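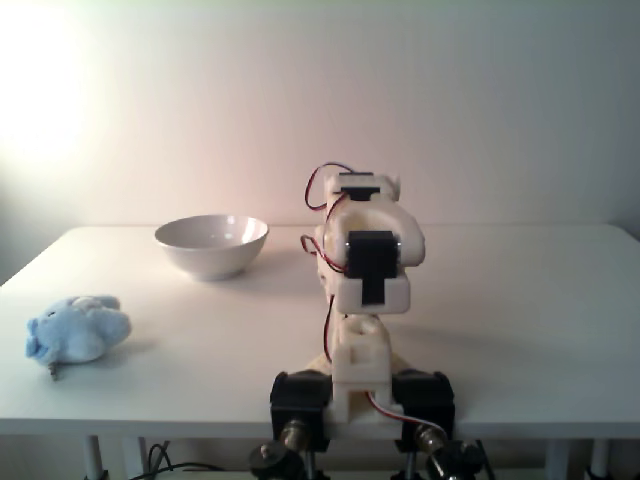 图3-1 白色桌面、瓷碗与浅蓝色毛绒玩具。摄影:Brisa Lozano

第三章 一张桌子上该放什么

先说个我自己的事。刚搬进现在这套房子的时候,我买了一张白色的长方形桌子,想着吃饭、写稿、叠衣服全在上面解决。头一个星期我特别得意,逢人就说桌子是家里的心脏(这话现在想起来有点脸红)。第二个星期桌上就有了快递单、半包纸巾、一把不知道开哪扇门的钥匙。到了第三个星期,我端着面条站在桌边,找不到地方放碗。

所以这一章我们讲桌面。前两章讲的是柜子和抽屉,那些地方有门、有把手,乱一点,关上也就看不见了。桌面没有门。你一进屋就看见它,客人一进屋也看见它,它整天摊在那里,谁路过都想往上面搁点什么。

图3-1里的桌子靠着一面米白色的素墙,桌上有一只白瓷碗,放在靠里的半边;再往左、往外一点,侧躺着一个浅蓝色的毛绒玩具,离桌子的左边不远。我每次上这门课都拿这一张开头,因为碗和玩具刚好是两类很不一样的东西,把它们俩想明白,后面的内容就顺了。

3.1 碗和玩具的区别

碗是有去处的。哪怕你家里再乱,碗该回橱柜这件事大概没有人会反对。它出现在桌上,要么是等着用,要么是用完了还没收。我管这类东西叫“过路的”。过路的东西不难办,难办的是我们常常让它过了一天又一天的路。

玩具就麻烦多了!它的家在哪儿呢?床上?沙发上?玩具箱里?我在Clurnonholm上课的时候问过一屋子学员,你们家的毛绒玩具晚上睡哪里,答案五花八门,还有两口子当场争起来的。去处说不清的东西,我叫它“没户口的”。这类东西最爱往桌上跑,跑上来就不走。

还有第三类,就是本来就住在桌上的,比如台灯、笔筒、每天要吃的药。我叫它“常住的”。常住的东西有资格留在桌上,但名额要紧,这个我们到3.3再细说。

你现在可以放下书,去看看自己家那张桌子。不用动手收,就看。每看见一样东西,心里给它归个类:过路的、没户口的、常住的。我第一次这么做的时候发现,常住的只有一盏灯,剩下的一大半都没户口,包括一卷我至今说不出用途的绿色胶带。

3.2 前半边和后半边

很多讲收纳的书喜欢把桌面分成左中右,我试过,不大好用。人坐在桌前,手伸出去,最先碰到的是靠自己的这半边,再远一点才是靠墙的那半边。所以我只分前和后。

前半边是干活的地方。写字、切水果、拼图、给孩子改作业,都在这里。我对前半边的要求就一条:睡觉之前是空的。你白天怎么铺都行,铺满了也没关系,我自己写稿的时候纸能铺到椅子上去。晚上收一次就好。

后半边可以放东西。碗放在后半边,人从桌边走过去袖子不容易带到它,这一点我是付过学费的。以前我有一套Montes的汤碗,喜欢得不得了,就因为习惯搁在桌沿,一件毛衣的袖口挂走了一只。后来剩下的几只我都往里放,到今天还在用。

靠桌边的位置呢,留给摔不坏的。毛绒玩具掉下去,捡起来拍一拍就行。我可不是鼓励大家把玩具都摆在桌边啊,我的意思是,如果一时半会儿没空收,至少先把怕摔的往里挪,不怕摔的放外头。这个动作几秒钟就做完,忙的时候做这一步就够了。

关于桌子靠不靠墙,学员问得很多。我的看法是小户型靠墙省地方,缺点是后半边容易变成仓库,东西一排一排往墙根推。Brisa Lozano跟我一起备课的时候提过一个土办法:每周把后半边的东西全部往前拉一次,擦一擦墙根,再决定哪些推回去。我照做了大半年,推回去的东西一次比一次少。

3.3 给常住的定名额

我教过的一个班,全班把自己家桌上的东西登记下来,最多的一位学员写了146件。她自己抄完都笑了,说抄到后面手酸。我们让她只留常住的,她来回删了三遍,最后剩11件,里面还包括一对耳塞。

名额定多少,我没有标准答案。单身住的和三代同堂的怎么能一样呢。我的习惯是先量桌子再谈名额,所有常住的东西放在一起,占的地方别超过后半边的一半。剩下那一半干什么?什么也不干,留给过路的。碗端上来有地方落脚,客人带来的水果有地方搁,你就不会急急忙忙把别的东西往地上放。

收纳盒要不要买?先别买。我知道这话有点扫兴,尤其是逛到Ketska那种货架漂漂亮亮的店,我自己也忍不住。可我早年一口气买过好几个Zondero的分格盒,回家发现格子比东西多,于是我开始找东西去填格子……您说这叫什么事。等名额定下来、过了两三个星期还没变,再按尺寸去买,买回来的才合用。

3.4 没户口的怎么上户口

这一节是全章的重点,请多花点时间。

给一样东西定去处,我会问自己两个问题:上一次用它的时候我在哪儿?下一次想用它的时候我会先去哪儿找?两个答案一样,去处就有了。两个答案不一样,听第二个的。

拿毛绒玩具来说。孩子可能是在客厅玩的,可是睡觉前他会去床上找,那它的户口就落在床上。注意,这件事要问孩子,别替他定。我有一回自作主张给外甥的小玩偶在书架上安了家,晚上他哭得整栋楼都听见了,我光着脚去书架上拿。

去处定了以后,还要跟家里其他人说一声。这一步常有人漏掉。你心里知道胶带住在鞋柜第二格,别人不知道,用完了还是顺手放桌上,然后你生气,别人也觉得冤枉。贴张小纸条也行,口头说也行,我们家是吃晚饭的时候说。

要是有样东西问来问去都没有去处,就先放进一个“待定袋”,写上日期。布袋、纸袋都可以,大小以能挂在门后为准。袋子里的东西谁来找过,就按他找的那条线索给它安家。到了月底还没有人找的,我们留到第六章再处理,那一章专门讲怎么送人、怎么卖、怎么扔。

练习

一、选家里的一张桌子,把上面的东西按“过路的”“没户口的”“常住的”分别写在一张纸上。写不准的可以先空着,过两天再填。

二、连着一个星期,睡前把桌子的前半边收空。哪天没做到也记下来,写一句当天在忙什么。

三、挑一样没户口的东西,用3.4里的两个问题给它定去处,再告诉至少一位家人。独居的读者可以写张纸条贴在柜门里侧。

做完练习再往下看3.5,那一节讲饭桌和书桌合用的情况,需要用到你刚才写的那张纸。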